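Manura 数据集说明（README）

Manura 是 Bralter 学院机器人社的学生课题，内容是用两只手持夹爪采集桌面操作的示教数据，再拿去训练双臂策略。这份说明写给下一届接手的同学，也写给想直接用数据的人。代码在另一个仓库里，安装步骤请看那边的文档。

当前版本共 477 条示教，其中 153 条是排插任务，其余是叠放、递接和收线。每条示教对应一个文件夹，里面有头部视角视频、左右夹爪视角视频、夹爪位姿和开合宽度。

排插任务的桌面布置很简单：浅色木桌上铺一块白板，白板上放一个四孔白色排插，电源线从桌子远端搭出去。操作者坐在近端，左右手各拿一只夹爪。排插的初始朝向每条都要换，斜着放也可以，不要总是和桌边平行。
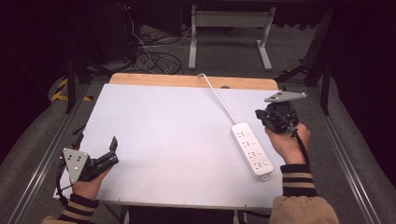 Macaraeg 校区，二月

本次更新的内容

一、补录了排插任务。上一版里这个任务的排插几乎都靠桌子中间，模型换个位置就不太行。补录时要求左半边和右半边都放到。

二、重新标定了左夹爪。旧标定下开合宽度有偏差，完全闭合时读数不归零。受影响的有 13 条，没有删，移到了 recalib 目录，训练时默认不读。

三、时间戳统一成采集主机的时钟。以前夹爪视频用的是各自的本地时间，对齐要靠脚本，现在不用了。

目录结构

raw 放原始视频和位姿，不要改动。
clean 放裁掉首尾静止段之后的数据，帧率统一为 30。
recalib 放标定有问题的那一批。
labels 放任务名、操作者编号、成功与否和备注，一条示教一行。
splits 放训练集和验证集的划分，按操作者分，同一个人的数据不会同时出现在两边。

字段说明

pose_left、pose_right：夹爪在桌面坐标系下的位置和四元数，单位米。桌面坐标系的原点在白板靠近操作者的左角，x 轴向右，y 轴向远端，z 轴向上。
width_left、width_right：两指间距，单位毫米。
valid：位姿跟踪是否有效。标定板被手臂或衣袖挡住时会变成 0，用之前请先过滤。
note：操作者自己写的备注，中英文都有，没有统一格式。

采集流程

开机后先等跟踪程序稳定，再拿起夹爪。两只夹爪各做一次全开和全闭，看屏幕上的宽度曲线有没有跟着动。曲线不动多半是接头松了，重新插一下。

每条示教从夹爪完全张开开始，也以完全张开结束。开头停一秒再动手，裁剪脚本靠这段静止来找起点。中途掉了东西不用停，捡起来接着做，labels 里标失败就行，失败的数据我们也留着。 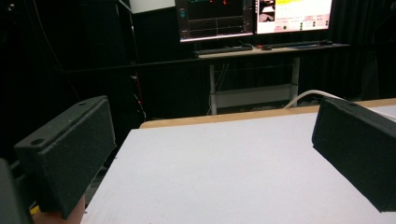
夹爪视角的视频录完要抽看。主要看三点：两根手指是否都在画面里，指垫有没有翘边，曝光有没有跳。指垫翘边会让抓取时的接触位置变掉，发现了就换新的，换完在 note 里写一句。

夹爪的线要留够长度，别绕在手腕上。坐下之前把线理到桌子外侧，录双手交叉的动作时尤其要注意。

已知问题

排插是白的，白板也是白的，头部视角下边缘不太清楚，分割模型经常漏掉排插的一角。我们试过换深色桌垫，但是和之前的数据接不上，最后没有换。

夹爪视角能拍到背景里的显示器，屏幕内容每次都不一样。训练时建议做随机遮挡或者直接裁掉上半部分。裁剪参数在 splits 目录下的配置文件里，可以自己调。

收线任务的成功标准前后不一致。早期只要线离开白板就算成功，后来改成要绕好并放稳。labels 里的 rule 字段区分了这两种，1 是旧标准，2 是新标准。

左右手的数据量不平衡。操作者大多习惯用右手做主要动作，左手多半只是扶着。下一轮打算安排一批左手为主的示教，还没有排时间。

使用与引用

课程作业、社团内部比赛和毕业设计可以直接用，注明 Manura 和版本号即可。校外使用请先联系我们。参加 Flarkar 挑战赛的队伍请注意，赛题规定验证集不能参与训练，splits 里的划分不要自己改。

分工

采集流程和标定：Milagros Vallejo
数据清洗、标签和本文档：Kirsten Penner

发现坏数据请在仓库里提 issue，标题写示教编号，正文写出问题的时间段。只说“这条不对”的，我们很难查。改标签走合并请求，一次只改一个任务，由另一个人看过再合。

待办

补左手为主的数据
把 note 里常见的备注整理成固定选项
收线任务旧标准的部分重新判一遍
raw 目录的校验和脚本，目前只支持 Linux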